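**Kalilby Activity Room: interim report to the Haruna Fund**

The grant of £400 was released in January, and £279 has been spent to date. The money has gone on craft materials, storage and protective coverings for the tables. Seventeen tables are now laid out for the sessions, each with its own number.

The standard setting is deliberately plain: a white sheet over the table top, a ribbed cup to hold small items, and a glue stick. Members return each item to the cup before leaving, and clearing up now takes less time than in the autumn. 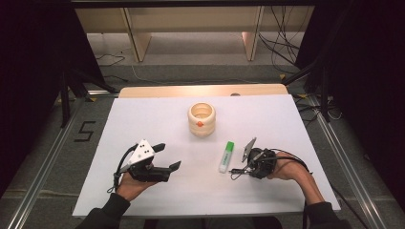 Vetska, our partner centre, replied that the glue sticks should be ordered in boxes of 30, as theirs had run out well before the end of term. We accept the point and have asked Jeseck for a revised quotation.

The remaining £121 is reserved for replacement glue and a second set of table sheets. We request the Fund's agreement to carry any balance forward to the summer programme.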